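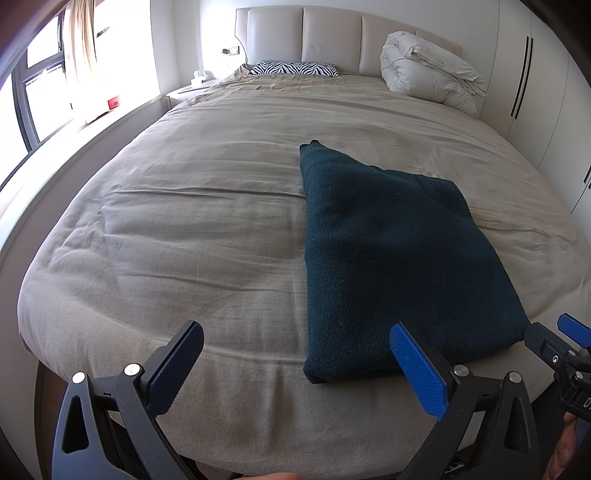 Figure 3. A folded knitted sweater on the bed in one of the Carndale bedrooms.

4.2 The bed as a folding table

I went into this part of the study thinking people would fold their clothes wherever they put them away, so at a chest of drawers, say, or in front of the wardrobe. Well, no! Of the 110 folding sessions in our diaries from Carndale and Plarnbridge, the bed won easily, and it won even in homes with a perfectly good table in the next room. I do it myself, so I really should have guessed.

Figure 3 is a fairly typical case. The sweater has been folded into a rough rectangle, a bit wider at one end than the other, and one ribbed cuff is poking out at a corner. I'm fond of that cuff. Thick knits came up again and again in the diaries as the clothes people found hardest to get square (shirts got far fewer grumbles), and most of our diary keepers told us they stop at "good enough" and move on. The duvet cover under it is wrinkled too, and I think that matters more than it sounds. Folding on a soft, rumpled surface means you can't press the edges flat, so the bundle takes on some of the bed's own shape.

The other thing I'd point to is the wardrobe, just across on the right. It is only a short way from bed to wardrobe in a room like this, yet in 12 of the diaries the folded pile was still on the bed at bedtime, and then it usually went to a chair. We called this the "second stop" in our coding, borrowing the term from our earlier Prorkel pilot, and I come back to it in section 4.4.

Bedding gets in the way as well. A spare duvet folded up against the headboard, as in Figure 3, takes up a good part of the bed, and people then work towards the foot end. We didn't ask about this in the July round of diaries, and I wish we had.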